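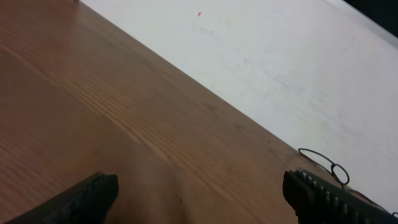
Tema 5. Superficies de madera en el puesto de trabajo: lectura de la veta, brillo y encuentro con paramentos claros

Inicio | Programa | Apuntes | Prácticas | Bibliografía

Asignatura: Mantenimiento de mobiliario y superficies interiores
Apuntes de Nasrin Nouri, revisados por Kohei Furukawa

5.1. Objeto del tema

Se estudia el tablero de mesa como superficie acabada y su relación con el plano claro contiguo. Quedan fuera la estructura portante y los herrajes, que se tratan en el tema 8. El alumno debe ser capaz de redactar una ficha de estado completa sin desmontar la pieza y sin aplicar ningún producto.

5.2. Dirección de la veta

La veta se anota siempre con respecto al canto largo. En la mesa de la figura inicial las líneas son finas, rectas y paralelas a dicho canto, y en la banda central alternan estrías claras y oscuras. En la ficha se escribe «veta recta, paralela al canto largo, contraste mayor en banda central». No se deduce la especie a partir del color: un tono marrón medio anaranjado puede deberse a la madera, al tinte, al barniz envejecido o a una combinación de los tres.

Toda operación de limpieza o lijado posterior se ejecuta en la dirección anotada. Las rayas transversales de abrasivo quedan visibles después de barnizar, sobre todo con luz rasante.

5.3. Brillo

El brillo se evalúa desde dos posiciones como mínimo. Una zona más luminosa en una sola posición es un reflejo y no se registra como defecto. En la figura el barniz refleja una luz suave, con una mancha algo más brillante cerca del centro y una parte en sombra más abajo; con esa única vista la casilla «uniformidad del brillo» se deja en blanco.

Si la diferencia persiste al cambiar de posición, se distinguen los casos siguientes:

a) Pulido por roce. Brillo superior al del entorno, límites difusos, tacto liso.
b) Pérdida de película. Brillo inferior, tacto áspero, absorción rápida de una gota de agua.
c) Residuo de producto. Brillo irregular, con marcas de arrastre; desaparece al limpiar.

El caso c) se descarta siempre antes de proponer un repaso de barniz. Delphine Yazzie recomienda hacer la prueba de limpieza en un área de 8 cm de lado, junto a una esquina, y esperar al secado completo antes de comparar.

5.4. Encuentro entre la madera y el plano claro

El encuentro se describe por su trazado (recto, ondulado, interrumpido), por su anchura aparente y por la presencia de material de relleno. Una franja oscura en el borde de la madera admite varias lecturas: sombra, suciedad acumulada o variación del acabado. En la figura el límite es largo y bastante nítido, y la madera se oscurece ligeramente junto a él. Para decidir entre las tres lecturas se mueve la lámpara. La sombra se desplaza; las otras dos no.

Cuando no se sabe si el plano claro es la pared o un respaldo solidario con la mesa, se anota «plano claro contiguo, naturaleza por comprobar». La comprobación se hace en el lugar, por tacto y por separación. El dato condiciona la limpieza, pues una pintura mate de pared tolera peor la humedad que un panel lacado.

5.5. Marcas en superficies claras

Se clasifican por forma y tono:

- Manchas difusas de tono gris azulado. Se anota si están dispersas o si forman banda, como la muy tenue que cruza el centro del plano blanquecino de la figura.
- Trazos finos oscuros. Se anota longitud relativa y orientación. El término «rayado» se reserva para los que se perciben con la uña.
- Puntos de color. Se anota tono y posición. El punto minúsculo rojo anaranjado de la parte superior se registra como «punto de color, origen no determinado».

La intervención empieza por el método menos agresivo: paño seco, paño humedecido y escurrido, jabón neutro diluido. La goma de melamina no se emplea sobre pintura mate sin ensayo previo.

5.6. Práctica

Cada pareja cumplimenta una ficha de la mesa asignada en el aula 212. La ficha consta de cuatro apartados (veta, brillo, encuentro, marcas) y se acompaña de un croquis a mano con el canto largo en horizontal. Las mediciones se expresan en milímetros. Entrega: viernes 11 de octubre, a Mitsuko Mizuno.

No se admiten fichas con términos valorativos («bonito», «viejo», «en mal estado»).

Contacto: Secretaría del Centro Prasdale, despacho 64 | © Centro Prasdale | Volver arriba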